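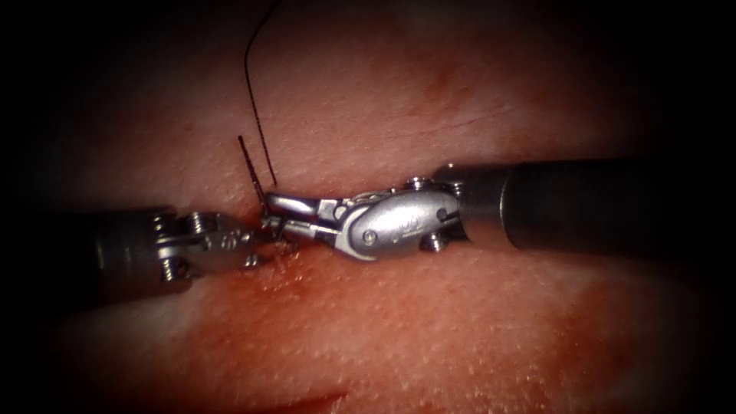 Two instruments and one thread, mid-pad.

Lists > Teleop-Demos > Archive > September > Re: how many demos before we call it a dataset

Takeshi Oda wrote:
> Before we book more console time, can somebody tell me what we are
> calling a demo? The Minstead sheet says 177. The Zirkcombe folder has
> 1353 files in it. I would like to put a number in the report and I
> would like it to be one I can defend.
> Also, is anyone still throwing out the slow ones?

Takeshi,

Both numbers are right, which is the worst thing I can tell you. The 177 are whole stitches, from picking up the needle to trimming the tail. The 1353 are segments, because Varghese's script chops up every recording wherever the operator lifts a foot off the clutch pedal, and some of our operators treat that pedal like a kick drum. Mine are the worst. I have one stitch that came out as a short novel in chapters.

For the report, use 177 and call them stitches. If a reviewer wants segments, give them segments, but explain the pedal first.

On the slow ones: no, please stop throwing them out. I know the Kastdale people did, and I know their plots look lovely. But when we trained on the fast set only, the policy learned to do a handoff with the confidence of someone who has done ten thousand of them, and it had no idea what to do when the thread went slack. The slow demos are where a person hesitates, backs off, opens the jaws and tries the grip again. I'd keep every one where the operator got into trouble and got out of it. I would drop the ones where they got into trouble and went to lunch.

What I do want flagged is anything where the operator let the loose thread wander. It's easy to forget about when you're at the console, staring at the tips. You finish the knot, you feel pleased with yourself, and then you look at the wrist view and there is black thread all over the pad.
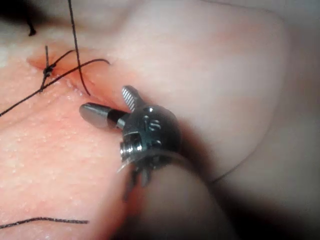 Rūta Strazds brought up the wrist views on Wednesday and wanted to know whether they should go into training at all, given that the operator never sees them. Her point was that if we teach by hand from one view and then hand the robot another, we can't complain when it makes up its own mind about what we meant.

I half agree. The operator steers by the main view, so every correction in the recording is an answer to something in that view. But the wrist views are so much better for the moment of contact that I would hate to lose them. My proposal is that we train both ways on the same stitches and let the results embarrass one of us. Rūta has agreed to this, I think because she expects it to be me.

Some housekeeping for whoever is on the console next:

Start recording before you touch the handles. We have 5 stitches that begin with the needle already in the jaws, and the policy can't learn to pick up what it has never seen picked up.

Don't narrate. The audio isn't used for anything, but I have to sit through it when I check sync, and I now know more than I wanted to about Ryota's kitchen remodel.

Stick to one hand order per session. Left to right or right to left, I don't mind which, but write it on the sheet. Switching halfway gives you an average of two good techniques, and the average is terrible.

Rest after 3 stitches. The fourth is always the one where you start tugging, and a tug copies beautifully.

I'll rename the Zirkcombe folder tonight so it says "segments" in large friendly letters. If your scripts point at the old name, they will break, and you'll know who to write to.

Hedvig

Comments

Ryota Kudo
The remodel is finished, for those following along. On hand order, can we have a column for it instead of the notes box? I've been writing "usual way" in there and I no longer remember what I meant.

Toshio Ueda
Against dropping the lunch ones. An abandoned stitch is still good up to the point where it was abandoned. Cut it there and keep the front half.

Takeshi Oda
Fine, 177 stitches it is. Does a front half count as a stitch?

Hedvig Aasen
No. Don't start.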